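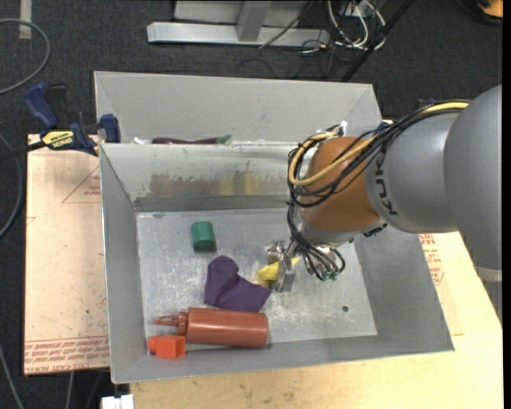
Ineke Segers objected at the review meeting that a near miss reported two days late is a different record from one reported on the spot, and that the two should not be pooled. Her objection was accepted, and the delay between event and report is treated in this section as a variable in its own right.

Figure 3. Robot arm above an open gray sheet-metal bin.

4.2 Reporting delay and the content of near-miss records

Near-miss reports were collected at four Diten sites over one August. Each site used the paper card already in place, with two fields added: the time of the event and the time of writing. Supervisors were told not to correct or complete the cards. Of the 40 cards handed in, 37 carried both times in a legible form and were kept for analysis. The remaining cards were read but not coded.

Coding followed the scheme of section 3.1. A card was scored as specific if it named a location within the building, the task under way, and the hazard. It was scored as general if any of these was missing. Cards that named a person as the only cause ("operator not paying attention") were flagged separately, whatever their specificity score. Two coders worked independently and settled differences by discussion.

Cards written within the same shift were more often specific than cards written later. The drop was steepest for location. Late cards tended to give the name of the department or the loading door nearest to the event, and several gave only the name of the site. The task field held up better. Workers appear to remember what they were doing for longer than they remember exactly where they stood, although the card layout may have contributed, as the location line is short and sits below the fold.

Person-only causes showed the opposite pattern and were more common on late cards. Teguh Hartono has suggested that by the end of a shift the event has usually been talked over, and that the card then records the version agreed on in the break room. We cannot test this with the present data. The cards do not show whether the writer spoke to anyone first, and asking for that information might discourage reporting.

One site, Edville, departed from the overall pattern. Its late cards were nearly as specific as its prompt ones. Edville keeps its cards at the workstations, while the other sites keep them in the supervisor's office, and some Edville workers made a short note on the back of a card before filling in the front. These notes were legible on most of the cards concerned and were not coded. The Uklow site had planned to move its cards to the workstations as well, but the change was put off until after the collection period.

Severity ratings are not reported by delay. The rating scale was read differently from site to site, and at Uklow the middle value was used for almost every event. Revised wording for the scale is given in Appendix B.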